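Sunday, July 20, 2025

Back from the men's breakfast at the parish hall. Severin Frei spoke for 21 minutes on how he found God in his second year inside, and people cried. I didn't. I've heard three of these talks since March and they all have the same staircase in them – down, down, then up.

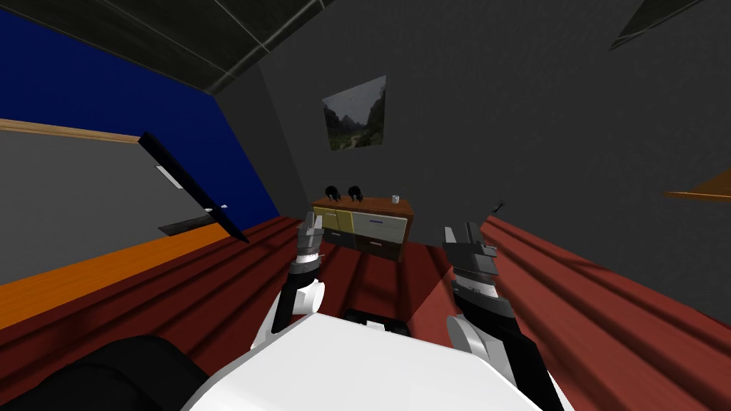 Two arms reaching into a small, dim room.

Elfriede Zaugg asked him whether he'd paid back the people at Kofler. He said he was "working toward it." She wrote that down, and so did I. I'd like to believe him. Put four dollars in the basket and took the long way home. Must return Mircea's folding chairs.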